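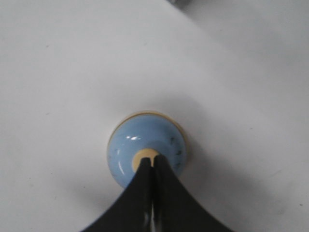 Home | Projects | Reports | Archive | Contact

Surface Wear and Layout of a Shared White Bench
Student project report, Heltusska workshop course
Ľubica Slanina
Jun 29, 2021

1. Scope

The project dealt with one white worktable in the Drernora room and the small parts kept on it during the term. The table is used by three course groups. The task was to record marks on the top, set a cleaning routine, and propose fixed places for parts that stand on the surface between sessions. Electrical work on the parts was outside the scope.

2. Surface

The top is flat, matte and off-white. It shows faint gray smudges and tiny dark specks. Under the ceiling lights a band of the surface looks brighter and smoother than the area next to it, and smudges in that band are easy to miss. Inspection was therefore done twice, from the long side and from the short side, and the two sheets were compared. Marks recorded on only one sheet were checked again by hand.

Soft shadows next to rounded parts were a source of error in the first round. Two entries for "gray stain" were struck out after the part was moved.

3. Parts on the table

The light blue domed part has a smooth, glossy surface with a flat cream disk at the center and a thin cream ring at the outer edge. Small dark speckles and scuffs are present on one side of the blue area. They were entered as existing wear. The part was handled by the center disk during the trial so that no new marks were made on the dome.

The pushbutton switch is taller and stands upright on its base. The far edge of the table was chosen for it, on the right, clear of the wiping path.
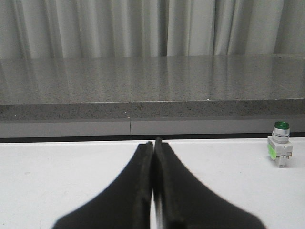
Fig. 2. Green pushbutton switch at the far edge of the white table.

The switch has a round green cap, a silver collar with horizontal ridges, and a white plastic base block on short feet. Dust collects between the ridges and in the slots of the base. A dry brush is specified for both. Damp cloths are limited to the tabletop.

4. Routine

Clear the near half. Wipe from left to right with a damp cloth, then dry. Return the parts to their places and enter any new mark on the sheet. The Murín spray listed in the old instructions was dropped. The cloth is replaced after 200 wipes.

5. Open points

The left side of the top needs a second lamp for inspection. A repeat survey is planned for October with the same sheets. The Vandov parts list still shows the old layout and has to be corrected before then.

Views 2,496 | Shares 200 | Comments closed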